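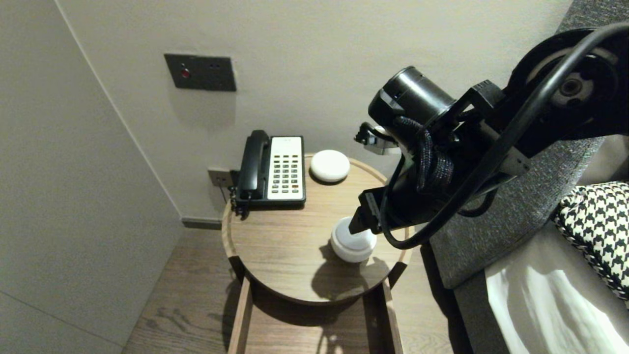
House Rules for a Robot at the Bedside

When the people who run the guest-room trials at Tandholm first sat down to write rules for their robot, they came up with a list so long that it wouldn't fit on the back of a door. The woman who now looks after that list laughs about it when I ask. She has spent most of her working life in hotels, first cleaning rooms and later training the people who clean them, and she still thinks of the job in those terms.

"I told them, you wouldn't hand a new housekeeper 80 rules on her first morning and expect her to remember a single one by lunch," she says. "So we cut it down, and we argued, and we cut it down again, and now there are 5 that everybody on the floor can say in their sleep."

We talked over a pot of coffee in the staff kitchen, one gray February afternoon, and she was generous with both the coffee and her time. I had expected to hear a good deal about motors and software. What I got was mostly about bedside tables.

"Oh, the bedside table is the hardest thing in the whole room!" she says, quite delighted to be asked. "A bed is big and soft and it forgives you. A table by the bed is small, it's tucked in a corner, and it's where people put everything they care about. And then there's the phone, with that curly cord hanging down off the side, just waiting to be snagged."

The cord is the subject of the first rule. Before the arm comes down over any surface, whoever is supervising has to look for cords, both the ones in the room and the ones on the robot itself. A cable that loops out wide from the arm can sweep across a tabletop well after the gripper has stopped moving, and she wants people to watch the loop as closely as they watch the fingers.

The second rule is about speed, and she is stern on it. Close to an object, the arm goes slowly, and it goes slowest over the last little stretch. "Small, round, pale things are the ones I fret over," she says. "If you come at something round from the side and you're a hair too quick, off it rolls, and there's a lip on some tables but I wouldn't want to count on it."

The third rule says that a guest's belongings stay where the guest put them, unless the guest has asked otherwise. It sounds simple, and she admits it has caused more discussion than the other four put together. Is a folded newspaper a belonging? Is a paper cup? The trial team at Bendeck, where the program has its second set of rooms, wanted a list of things the robot could always pick up. She held out for asking.

"My feeling is that you can always come back for a cup," she says. "You can't un-throw-away somebody's note from their daughter."

Fourth, a person keeps a hand near the stop button the whole time, and that person does nothing else. No phone calls, no straightening the pillows while they wait. She says this one is hard on good housekeepers, who can't bear to stand idle next to a cushion that's a little crooked, and she has a lot of sympathy for them.

The fifth is that everything gets written down. Each pick goes in the log with a word or two on how it went, and the log for the MacBrayne rooms had reached 2,638 entries when she last looked. She reads them in the evenings, more of them than she needs to, she says, and she has grown fond of the different ways people have of saying that something got dropped.

I asked whether the rules would be taken up anywhere else. Tivberg has asked for a copy, and she has sent one along with a rather long letter, suggesting that they spend a week in their own rooms before they adopt a word of it. Their lamps are different, she points out, and their tables may be too.

She refilled my cup and went back to the phone cord, which was clearly still on her mind. The newest draft will ask supervisors to check how far it hangs before the arm goes anywhere near it, and she would like that to be in the printed version by spring.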